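Slide 1 – title
Good evening. Thanks to the Skendska aquarium society for having me. Tonight is about seahorses – what they eat, how they breed and why they are hard to count.

Slide 2 – feeding
No teeth and no stomach. Food passes through quickly, so they eat for much of the day. Mostly small shrimps, sucked in through the snout. Pause for questions on tank feeding.
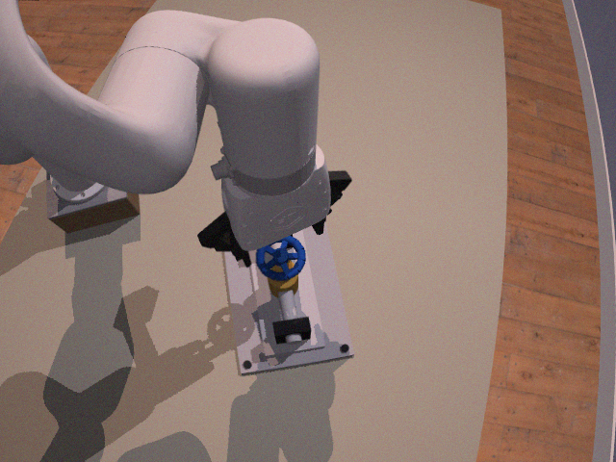

Slide 3 – breeding
The female lays her eggs in the male's pouch. He carries them until they hatch, and the young are on their own from birth. Very few reach adult size. Mention the pair at Geum Bay that stayed on the same patch of seagrass until December.

Slide 4 – the Geum Bay survey
26 dives, two divers on each. We swam 2,039 metres of line in total and found 23 seahorses. Most were holding on to seagrass, a few to old rope. Read out the depth table only if asked. 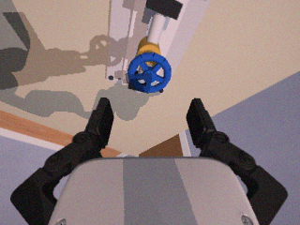

Slide 5 – problems with counting
They keep still and match the weed. Poor visibility cost us a lot of the later dives. Same divers next time if possible.

Slide 6 – questions
Leave the survey map up. Finish by 9 pm.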